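Resting, Salting and Other Arguments
Speaker notes – home cooks' evening, Wevley
Reading time: 4 minutes

Start before they've all sat down. They never all sit down.

Thank Gisela Montecinos for the room and the ovens. Mention the coffee. Don't mention last March's coffee.

OPENING

Ask who rests their meat. Every hand goes up. Ask who rests it for as long as the recipe says. Most hands come down and a few people look at their spouses.

Say: I was raised on the idea that a chicken straight from the oven is a kind of water balloon, and if you touch it too soon the whole dinner runs off the board. I believed this for years. I also ate a lot of lukewarm chicken.

(Pause. If no laugh, go straight on.)

THE SALT PART

Salt the bird the night before. Uncovered in the fridge, on a rack, bottom shelf, nothing under it you'd mind losing. The skin dries out and goes a bit see-through and unpleasant. That's what you want. People get to this stage and panic and rinse it. Please don't rinse it.

How much? A teaspoon of coarse salt per pound is where I start. If you use fine table salt, use a little over half that, or you will be drinking water until bedtime. I have done this to guests. Abílio Calado was one of them and may bring it up during questions.

If you forgot, and you did forget, salt it right before it goes in. What you want to avoid is the middle ground, half an hour ahead, when the surface is wet and you've gained very little. Pat it dry if that's where you find yourself.

THE OVEN PART

Your oven is lying to you. Mine says 425 and means something else. Kohei Sasaki put a cheap thermometer in his and found it was 38 degrees low, which explained his entire marriage to that oven. Buy the thermometer. Hang it from the middle rack. Give it time to settle before you start shouting.

Thermometer in the thickest part of the thigh, away from the bone. 165 is the number. Wiggling the leg is a fine tradition and tells you that the leg wiggles.

Skip the basting section if we started late. Short version: opening the door lets the heat out, and wet skin doesn't crisp.

RESTING, AT LAST

Where I've landed:

Whole chicken – 12 minutes, no foil. Foil steams the skin you spent all night on.
Big beef roast – 20 to 30, foil laid loosely if the kitchen's cold. It keeps cooking while it sits, so pull it early. Five degrees under what you want, ten for something really large.
Steaks and chops – as long as it takes to find the forks. In my house that's plenty.
Pork shoulder – it can sit a good while, wrapped, and be happier than you are.

The juice on the board is food. Tip it into the gravy. I've watched grown adults rest a roast with great ceremony and then pour the board into the sink.

Sayaka Maruyama disagrees with me on the foil and has asked for equal time. She gets one minute. She'll take 4.

GRAVY, IF THERE'S TIME

Spoon off most of the fat, leave a couple of tablespoons. Same amount of flour. Stir it over medium heat until it smells like toast. Stock in slowly, scraping the bottom. If it lumps, strain it and say nothing.

Too salty? More unsalted stock. The potato trick removes potato-sized amounts of salt, in other words one potato's worth, and now you have a salty potato.

QUESTIONS I WILL GET

Can I cook it from frozen? It's safe for a plain roast if you allow half as long again. It won't be good. Thaw it in the fridge, and for a big bird start days ahead.

Do I need the expensive pan? No. Bo-ram So uses a dented one that cost less than the chicken.

What about stuffing? In a separate dish. It has to reach 165 too, and by then the breast is chalk. I know your grandmother did it. So did mine, and we all loved her very much.

CLOSE

Carve the second bird while people come up. Dark meat goes first, so hide a thigh.

Remind them: plates in the left-hand sink, and take your own knives home.
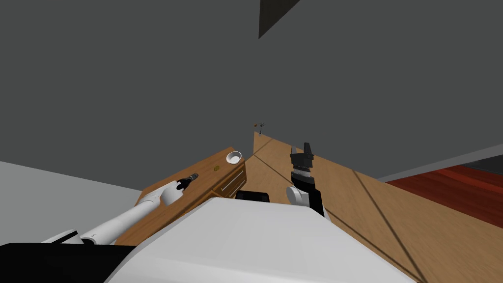
Robot arms beside a wooden cabinet (computer rendering)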